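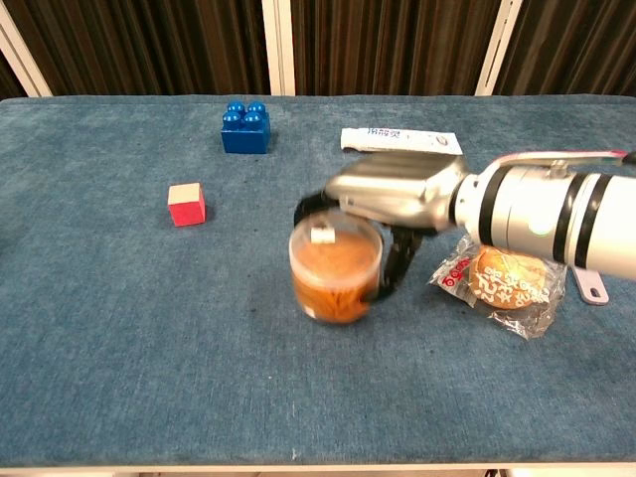 December, notebook 3, dye bench

Started the second walnut bath before lunch and I'm already annoyed with myself, so I'm writing this while it simmers. The hulls were the frozen bag from the back of the chest freezer (the one labeled Orex, after the yarn they were meant for, which then went to the madder pot instead). They soaked overnight in rainwater. Tap water in this building does something odd to browns, pulls them toward gray, and I'd rather not fight that twice in one month.

Pot came up slowly. I kept it just under a simmer for 90 minutes, lid half on, stirring whenever I remembered. Then strained it through the old pillowcase, which has now reached a color I would happily wear. If anyone wants to know what walnut does on cotton with no mordant and no attention paid to it whatsoever, go look at the pillowcase!

Yarn for this round is Billow, the fat woolly single I keep buying because it's soft and keep regretting because it felts if you look at it sideways. Four skeins. Wetted out in lukewarm water with a drop of dish soap until they stopped floating. No alum on two of them, alum on the other two, same pot for everybody. I tied the alum ones with white cotton string and the plain ones with the green acrylic, so please don't snip the ties off while they're drying. I'm saying this to me as well.

First dip, 30 minutes, heat off. Came out a sort of weak tea. Disappointing, and I nearly threw in more hulls, but I've got a note in notebook 2 that says LEAVE IT ALONE with three underlines, so I left it alone. Went and rewound the Soylu cones, had a sandwich, came back.

2:15 p.m. Much better. Second dip has pushed the plain skeins to a good warm brown, like the crust on rye bread. The alum skeins are yellower and a bit brighter, and I think I like them less, which surprised me. I was sure the alum would win. It's a smaller difference than the madder gave, though, and under the window I had to check the ties to be certain which was which on two of them.

Tried an iron dip on one plain skein at the end. A tiny pinch of ferrous sulfate in a separate bucket (separate bucket, separate spoon, the spoon with the tape on the handle, it lives on the nail and nowhere else). In for four minutes and it went dark fast, a proper deep coffee color with a little green in it. Lovely. Also noticeably rougher once squeezed out, so I don't want to go any longer than that on Billow. On something tougher I'd try six.

Rinse water ran brown for ages. I lost count of the changes. The last one was nearly clear and I called it.

Things to sort out before the next pot:

The scale. It's drifting again. I put the same empty jar on it three times and got three different numbers, so treat today's alum weights with some suspicion. New batteries first, and if that doesn't fix it I give up on it.

The Arik blanket. That's 2,000 grams of finished yarn if we do the wide version, and I can't get that through the big pot in one go without crowding it. I'd thought of splitting it in two and overdyeing the paler half to match, but matching walnut to walnut is a mug's game. Maybe make one enormous batch of liquor, divide it evenly, and let the two halves be slightly different, then alternate skeins every couple of rows. It's what I should have done with the green one.

Hulls. There are two bags left, plus whatever is in the bucket by the back step, which smells like a pond. I'd use the bucket first. It'll be strong.

4:40 p.m. Skeins are on the rack, turned once. Already lighter than they were wet, as always, and I always forget and panic. The iron one is holding its color best. Strained liquor is back in the lidded tub, and there's plenty of life in it, so I'm going to put 40 grams of the scrap silk in tonight and leave it cold till morning. Never tried silk in a spent walnut bath. Could be beige. I'd be fine with beige.

Gloves: the left one has a hole. My thumb will be brown until the new year.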